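3. Towels and the lint roller

Now for the fun part of your Trekent laundry corner! Clear the tabletop before you start, so fluff has nowhere to hide.

1. Shake each towel outdoors.
2. Lay it flat and smooth out the creases.
3. Roll in one direction, from the middle to the edge.

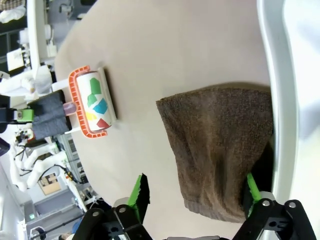

4. Peel off the used sheet once it stops grabbing (such a satisfying job!) and do the other side.
5. Fold the towel and put it away.

Note: Dark colours show every bit of fluff, so allow 3 sheets.

Caution: Never use the roller on a damp towel. The sheet will tear.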